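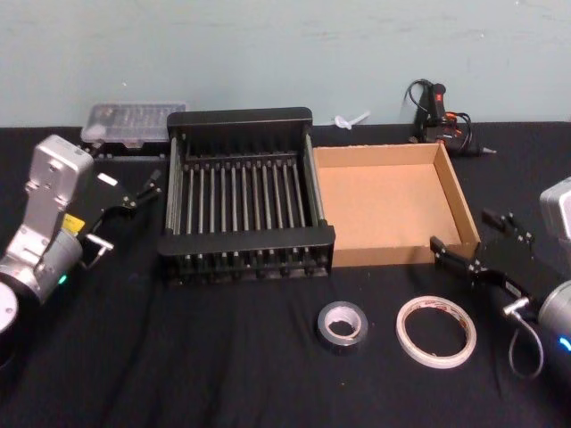

Bodero Bench Project: Progress Report to the Flarel Workplace Fund

Submitted by Apolinar Lozano, Korley Packaging Services
Oct 12, 2020

Purpose of the project

Korley packs and repacks small goods for other companies. Much of the work between jobs is resetting: clearing a bench, putting tape and loose parts back where they go, and getting the next tray ready. The Flarel grant pays for one bench with two arms, called Bodero, to take over part of that resetting. The grant also asks us to report on what the change means for the people on the packing floor, and most of this report is about that.

Work done this period

The bench has been running on the day shift since the last report. It logged 3782 pick attempts. Of these, 1206 were stopped or corrected by an operator. That is still too many, but the share fell over the period, and most of the stops were early ones.

We started with rolls of tape, then added rings and other light parts. Tape is the easier of the two. A full roll has a firm edge and the grippers can take it from either side. Rings are harder because they tip and catch, and the slots in the rack are narrow. The operators asked us to keep the rack as the target anyway. It is what they use on the manual benches, and they can see from a few steps away whether something has been put in crooked.

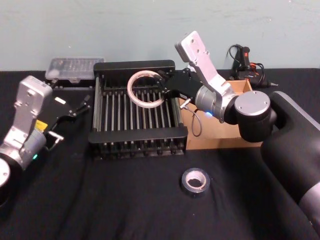

Right arm with a plastic ring above the rack.

Ring placement was the main job for the second half of the period. We slowed the last part of the movement and changed the approach so the arm comes in from higher up. Operators report fewer jams since then. We have not separated ring jams from tape jams in the log and will do so from November.

Changes for staff

Four people now rotate through the bench. Before the project, resetting was done by whoever finished first, which in practice meant the same two people most days. Both have said they are glad to be rid of it. One of them also said that resetting was a break from standing at the sealer, and that she misses having a reason to walk across the floor. We have added a short walk-and-stock task to the sealer rotation in response. It is too early to say if that is enough.

Each operator had training on stopping the arms, restarting after a stop, and writing up a fault. Training came to 50 hours in total across the group, all on paid time. The fault sheet was rewritten once, after two operators pointed out that it asked for codes they had no way to look up. The new sheet has a blank line for saying what happened in their own words, and the entries are much more useful.

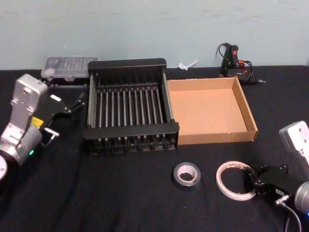 No positions have been cut and none are planned under this grant. We said this at the start and have repeated it at each floor meeting. There is still some worry about what happens when the grant ends, and the shift lead, Filip, has asked for a written statement from management. A draft is with the office.

Pay has also come up. Operators on the bench carry responsibility for a machine, and at present they are paid the same rate as packers. I think they have a fair point. It is outside the grant, but it will affect whether people volunteer for the rotation next year.

Problems

Lighting near the wall is uneven and we suspect it adds to the missed picks at the back of the bench. We will try a second lamp.

The table needs a standard layout. Each shift sets things down a little differently, and a tool or a box left in a new spot can lead to a stop. Two operators are working out a layout they are willing to keep to.
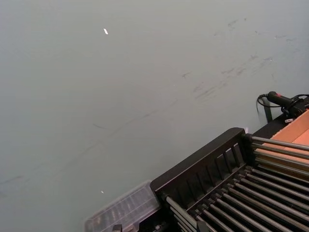
Cleaning has no owner. The packers used to wipe down their own benches, and with four people sharing this one it gets skipped. It will go on the end-of-shift checklist.

Spending

We spent $400 on small items this period, mainly replacement gripper pads and storage. There was no change to the equipment budget, and we are not asking for further funds.

Next period

- Log ring and tape stops separately
- Agree on the table layout and mark it
- Train two more operators
- Send Flarel a copy of the management statement once it is signed

Staff interviews will be repeated in November with the same questions as before, and the answers will be attached to the next report.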